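Handbook > Robot software > Calibration > Tape-cross registration

Tape-cross registration

Tape-cross registration is a simple way of telling a robot's software where its work surface is. Two strips of painter's tape are laid across each other on the table, a camera near the gripper looks down at them, and a small program works out the position and heading of the crossing. It is a humble method, and people who have used it tend to speak of it fondly – it costs next to nothing and can be set up before the coffee is ready.

Background

The method is usually traced to Sulleo, an open calibration package begun in January by Jacinto Ocampo at the Akham workshop. Ocampo had been using printed markers, which curled at the corners, and he wanted something a person could replace from a drawer. The Esquivel planner took up the same routine soon afterward, with a few changes of its own to the file format.

How it works

The software first picks out the tape by color, then fits a center line to each strip and takes the point where the two lines meet. Small nicks along an edge matter very little, as every line is fitted to a great many edge points (Sulleo uses up to 1,000 per strip). The strips need not be perfectly square to one another either. Their true angle is measured once and stored, and the program compares what it sees with that stored value. By default it averages 10 views and throws out any that land more than 5 pixels from the median.

Limits

A plain cross looks much the same after a quarter turn, so the software has to be given a rough starting heading. Soft shadows can shift the color threshold, and a wrinkle close to the crossing may pull one of the fitted lines a little to the side. In the Drererport trials, which covered 252 setups, poor lighting was the most common cause of a rejected fit.

Related articles
Hand-eye calibration
Color thresholding
Line fitting with outliers
Work surface frames

Contact the editors | Copyright Akham Handbook | Back to top
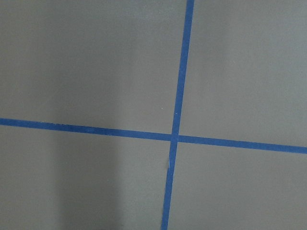 When should the registration be run again?
Run it after the camera, the table or the tape has been moved, and once more after any change to the lens settings.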